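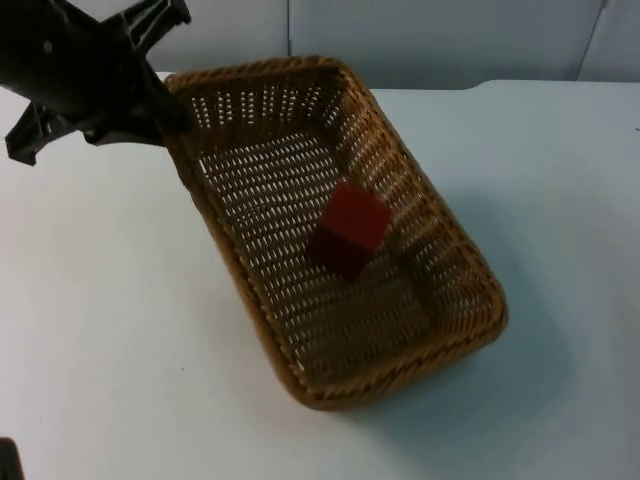

Wicker basket, white table

ghazal_k
Anyone else store onions in wicker? I keep mine in one by the stove and my sister swears they'll sprout in a week. Mine last 3 weeks, easy.

molwood_manny
Your sister's half right - it's the heat, so move them away from the stove. Wicker's fine.

pouran_n
Disagree, wicker sheds and the skins get everywhere. I went back to a paper bag in October and I'm much happier.

ghazal_k
Paper bags look sad on my counter though! Moving them to the pantry tonight.

pouran_n
Ok, but keep them away from the potatoes.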